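Transport Funding and Operations
Handout 5: Who pays for a regional passenger train?

Prepared by Nimal Talukder. Read before the tutorial and bring a calculator.

1. Why farebox revenue is only the start

Most regional passenger trains do not cover their costs from fares. A line can still be worth running, but somebody has to decide how much support it gets and what the operator must deliver in return. Last week we looked at capital grants. This week is operating support, the money paid every year to keep trains moving.

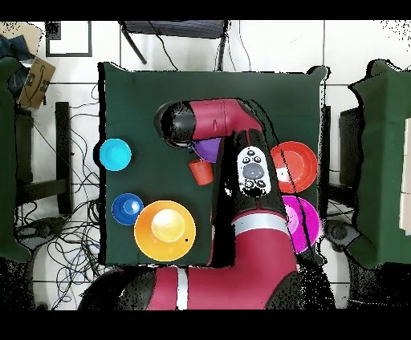
Operating support usually comes in one of two forms. Under a net cost contract the operator keeps the fares and is paid a fixed subsidy, so it carries the risk if ridership falls. Under a gross cost contract the authority keeps the fares and pays the operator to run the service. Many real contracts sit between the two, with a share of the fare risk on each side.

2. Case: the Fenamcombe line

We will use the Fenamcombe to Mulen service all term. The line is 384 km long and single track for most of it, with a mid-point depot at Dewan. Trains run 6 days a week. The operator works under a net cost contract, and fares cover a bit less than half of what it spends.

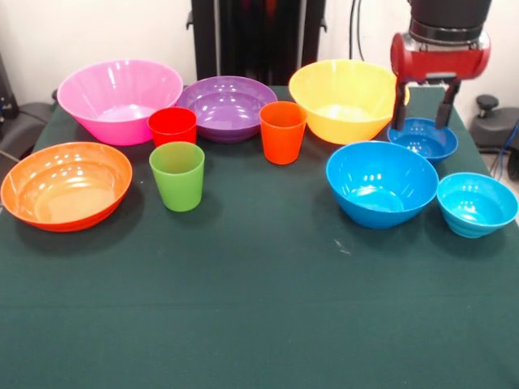
Photo: Ching-wen Tam

Costs on a line like this fall into groups that behave differently. Track access is charged by distance. Crew costs follow hours on duty, so a slow section adds to the wage bill even when the distance stays the same. Rolling stock leases are fixed for years at a time. Cutting one return trip saves fuel and access charges straight away, but the lease still has to be paid - this is the point students most often miss in the exam.

Before the tutorial, work through these steps.

Step 1. Sort each line of the cost sheet into fixed, distance-based or time-based.

Step 2. Take one return trip out of the timetable and recalculate the total. Leave the lease alone.

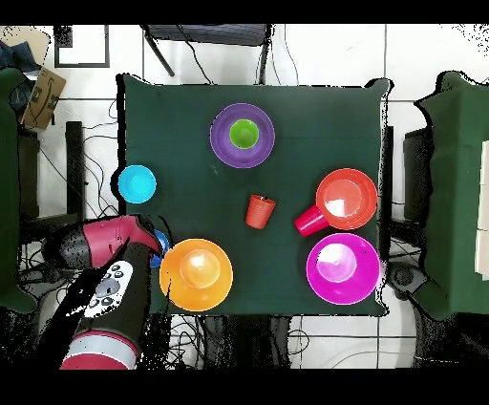

Step 3. Compare the saving with the fares lost. Assume 80 per cent of passengers on the cancelled trip do not move to another train.

3. Shared costs

Shared costs are harder to deal with. The depot at Dewan also services freight locomotives, and its bill can be split by vehicle, by hours in the shed or by distance run. Each method gives the passenger line a different deficit.
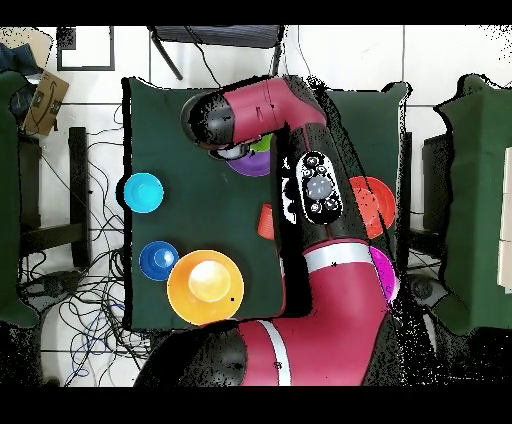
A shared cost is one that would not disappear if a single user left. The depot roof is the usual case, along with the night supervisor. Suppose for a moment that the depot were a table of bowls and cups in different colours, each colour a different user. You can price the bowls and cups one by one, but the table costs the same if you take the purple bowl away. Write down which allocation method you used and keep to it for the whole assignment.

Reading: course pack, "Era of the branch line", chapter 6. The assignment is due May 30, 2025.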